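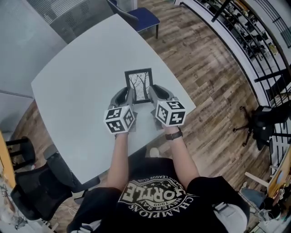

A pose is where a thing is and which way it is turned, six numbers in all, and most of the software in this book spends its days trying to find those numbers, keep them fresh, and hand them on to some other piece of software that wants them in a hurry. We will begin with the easiest case, in which the thing we care about has agreed to wear a label. The white cubes on the two hand-held grippers carry black-and-white marker patterns on their faces, and a program that knows the size of a marker and the lens of the camera looking at it can work out where the cube sits from a single picture. The little black-bordered frame with the bare trees wears no marker at all, poor thing, and we will have to come at it another way in the second half of the chapter.

I have taught this material with Colleen Tremblay for a good many years now, and we used to start with the matrices. Students were very polite about it. These days we start with one marker, one camera and an afternoon, and let the matrices turn up when somebody needs them – usually by three o'clock, when the first student notices that her cube has flipped over backward between one reading and the next and wants to know why.

The why of it takes up Section 4. A flat square seen from far off, or nearly straight on, can be explained almost equally well by two different tilts, and a little noise in the corners is enough to tip the solver from one to the other. Putting markers on several faces of a cube helps a great deal, as long as the camera can see more than one of them and the program knows how the faces sit on the same solid body. We will write that solver together, slowly, and then run it on the Lenia practice recording, all 1243 readings of it. On my own first try 66 of them came out flipped, and I was rather proud of the other ones until Benito Herrero showed me his.

After that we move the camera down onto the gripper itself. The view changes completely: the jaws' own housing now fills the lower part of every picture, the lens bends the ceiling into an arc, and a marker board off to the side of the table may be a small thing near the edge, where the bending is worst. All the same ideas apply, but the lens model has to be a better one.

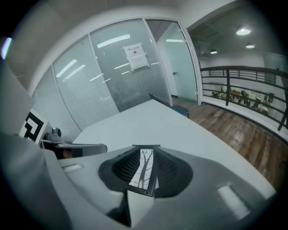

Before You Begin

You will need the Sirnik tools installed and the practice recording saved somewhere you can find it again.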